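The case against the free gift wrap

Every January I find a drawer full of ribbon I have promised to use again, and every January I throw most of it out. So I was never going to be an easy sell for the gifting subscription that my colleague Manju Joshi swears by. Mivlow charges £70 a year, and for that your presents arrive boxed, tied and "thoughtfully matched" to the person getting them. Matched by what, I asked. She wasn't sure. Her brother got a candle.
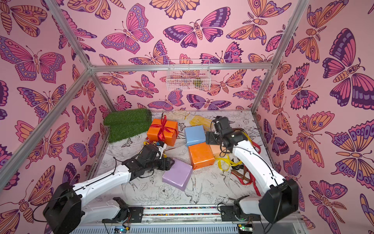 The sales pitch is that we are all too busy. I doubt it. Wrapping a book takes three minutes, less if you don't care about the corners, and I have never met a child who did. What we are short of is ideas, and a bow doesn't supply one. I've had beautifully tied boxes from Braretti with a soap in them that smelt of car.
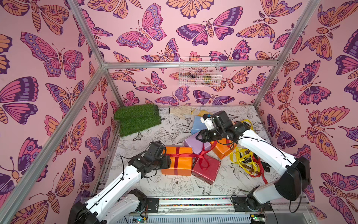
Then there is the claim that it's greener. Nikari says its boxes can be used "up to 200 times", a figure I would love to see tested in a house with a dog. Up to is doing a lot of work there. My guess is that most go once round the family and then hold batteries.

Bořivoj Krajčí, who ran a stationery shop near us until the rent went up, used to sell brown paper by the metre and string by the ball. People complained it was dull. They came back every December all the same.
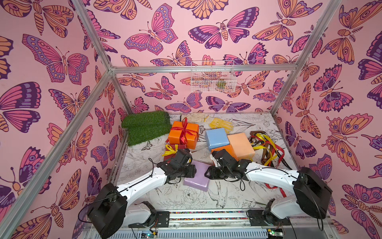 I'll grant the services one thing: if you live far away, or your hands hurt, having somebody else do it is a real help, and I wouldn't sneer at anyone who pays for that. But the adverts aren't aimed at them. They are aimed at me, on a Tuesday, feeling guilty about my aunt. I rang her instead. She wants socks.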